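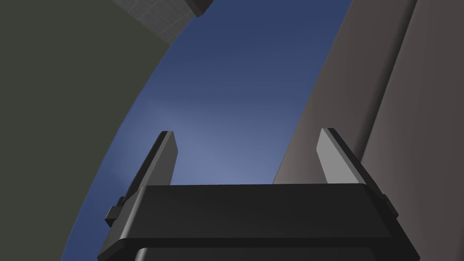
Guides > Conventions > Queues and panels

How to get into a big panel without queuing overnight

By Precious Bañez
April
7 min read

Doing this quickly as I've got a train at half six and three people have messaged asking the same thing. So. Big TV panel, big room, you want a seat. You do not want to sleep on a pavement. Can be done, most years.

I'm using Kimard as the example, it's the one I know best. Main hall there seats 924. Second hall is 285. Those two numbers are basically the whole guide but I'll carry on.

Before you book anything

Get the schedule the minute it goes up. Usually comes out in bits, guests first, then rooms, then times. Don't plan on guests alone. Guests drop out. I had a whole Saturday built round one actor and he was filming in the end, sent a video, four minutes long.

Make a list. Top one, then two you'd be happy with, then everything else. Be strict. One big panel a day. Two if they're in the same room back to back and the room isn't being cleared in between.

Check if they clear the room! It'll be in the small print on the hall page, normally near the bit about bags. If they clear it, everybody out, rejoin at the back. If they don't, you can sit through the thing before. This is the main trick, see step 3.

Step 1. Work out what kind of queue it is

Three sorts, more or less.

Wristband. They hand them out in the morning, you get one, you go away, you come back. Lovely. Be there early, before doors.

Straight line. Stand in it till you're in. Kimard second hall does this.

Draw. You enter online a few weeks before and get a yes or no. Inard moved over to this for the Runine reunion and people moaned but I got in and so did my sister, so no complaints from me. Enter on the first day, doesn't improve your chances but you won't forget. Gönül Yazıcı forgot. Still goes on about it.

Step 2. Arrive at the right time

For wristbands at Kimard, main hall: they give out 700. The rest of the seats are press, access, guests of guests. So don't count on 924, count on 700.

For a new series with the cast there, I'd be in line by 6am. For a "making of" or a writers' panel, 8.30 is fine. For anything on the last afternoon you can nearly walk in, people have trains.

Straight line queues, get there two panels ahead. Ninety minutes ish. If the line has gone round the corner past the coffee place you're probably too late, go to your second choice. Don't stand there hoping. I've done it, lost two hours and missed both.

Step 3. Sit through the one before

If they don't clear the room. Go in for the panel before yours, or the one before that. Quieter ones have spare seats. Sit near the aisle on the side, not the middle, then when people leave at the end you can move down.

Pick something you might like. I ended up in a session on puppet voices for Tuncer this way and went home and watched all of it.

Be nice about it though. Phone away, clap, don't sit there on your tablet with the poor speakers looking at you. Muammer Toprak runs a lot of the smaller sessions and he told me he can always spot the campers, third row, coats on, eating.

Step 4. What to bring

Small bag only. Bags get searched and the big-bag line is slower.

- water, refill it inside
- food that doesn't smell, doesn't crumble
- battery pack, charged (charge it the night before, not in the morning)
- jumper. The halls are freezing, always
- something to sit on, folded up small. Not a chair, they take chairs off you
- paper copy of the schedule, signal in the hall is hopeless
- pen

No need for a big camera. They'll ban filming during clips anyway and they do walk people out.

Step 5. Queue in pairs

On your own you can't go to the loo. Well you can, if you ask the person behind nicely, most people will hold a spot for ten minutes. But a pair is better. Swap every half hour.

What's not on: one person holding for six. Şükran Ateş stewards the main hall line and her rule is one for one, you can hold for one other person and they have to have been there already. She will send the rest to the back. She sent me to the back once. Fair enough.

Step 6. Asking a question

If you want to ask something, sit near the mic, normally halfway down the left aisle, but check as you come in. Get up when the moderator says "we've got time for a few", don't wait for the full invitation becuase by then there's twelve people stood there.

Keep it to one sentence. Write it down beforehand. Don't ask for a hug, don't ask for the ending of the next series, they can't say. Ask about a particular scene or a day on set, those get the good answers. Serpil Gökçe moderated the Tuncer panel and afterwards she said the best question all weekend was someone asking what was in the soup.

Step 7. If you don't get in

Overflow room. Kimard put a screen up with a live feed, 194 seats, hardly anyone bothers. You don't see the exclusive clips usually (screen goes to a logo) but you get all the talking. Comfier chairs too.

Or go for the signing instead. While the whole building is trying to get in the main hall the signing lines are short. Same with the shop.

Bits people ask

Can I leave and come back in? Not in the main hall. Second hall yes if there's a steward on the door and you've got a pass-out slip. Ask for the slip BEFORE you go out.

Kids? Under fives don't need a wristband at Kimard if they're on a lap. Check other places.

Costumes? Fine, but think about the seat. Wings no. Large hats come off when the lights go down, you'll get asked.

Access queue? Separate, register ahead online, bring the email. You can take one person in with you. Don't leave it till the day as the desk gets very busy and teh wait can be long.

Is the first morning quieter? Yes. Thursday if they run one, big panels tend to be later in the weekend.

Right, train. Will add the bit about autograph tokens when I'm back.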